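Trucos de taller: comparar dedos de pinza con un encajable de espuma

En el taller de Kernesetti usamos el mismo banco para todas las pinzas pequeñas: un bloque azul con huecos de formas distintas y unas piezas rojas largas. Cuesta poco y separa enseguida los problemas del dedo de los problemas del controlador. La comparación de abril fue entre los dedos Skurkora y los Yin, con el mismo brazo y 80 inserciones por juego.

Conviene agarrar la pieza cerca del extremo superior. El brazo de palanca amplifica cualquier holgura del dedo, que es lo que se quiere medir. 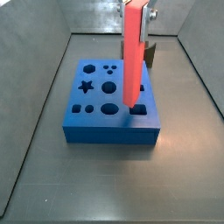

Trista comenta: con agarre alto me salían errores enormes hasta que reapreté los tornillos de los dedos. Yo los repaso cada 24 ciclos y marco la cabeza con rotulador – si la marca gira, descarto la tanda.

Buen método. Aquí los repasamos al cambiar de juego, y quizá sea poco.

Preparación

1. Limpiar las almohadillas con alcohol isopropílico y dejarlas secar.

2. Fijar la velocidad de bajada en 7 mm/s durante los últimos centímetros. Más rápido, el controlador detecta el contacto tarde y la espuma se marca.

3. Comprobar la orientación con la cámara de muñeca. Una pieza de sección cuadrada admite poco giro, y desde arriba el error angular apenas se aprecia.

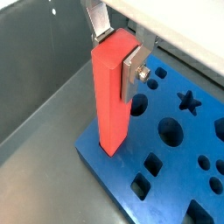
4. Guardar la fuerza de cierre junto a cada intento. Nosotros registramos a 800 Hz y filtramos después.

Cámara fija o de muñeca

La fija sirve para juzgar la verticalidad y decidir si un intento cuenta. Hay que revisar antes qué tapa cada objeto: un soporte delante del bloque oculta huecos, y el detector los da por perdidos.

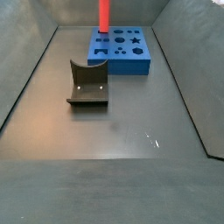 Pieza roja en vertical sobre el bloque, con el soporte negro en L delante.

La de muñeca ve mejor la punta, pero la propia pieza esconde parte del hueco de destino. Para la aproximación final usamos las dos – primero la fija, luego la de muñeca. 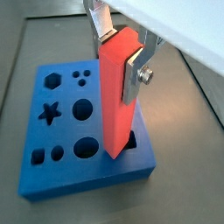 Prisma rojo entre los dos dedos, junto al hueco rectangular.

Resultado provisional: los Skurkora ceden menos en torsión; los Yin perdonan más un centrado malo. Falta repetir con almohadillas nuevas.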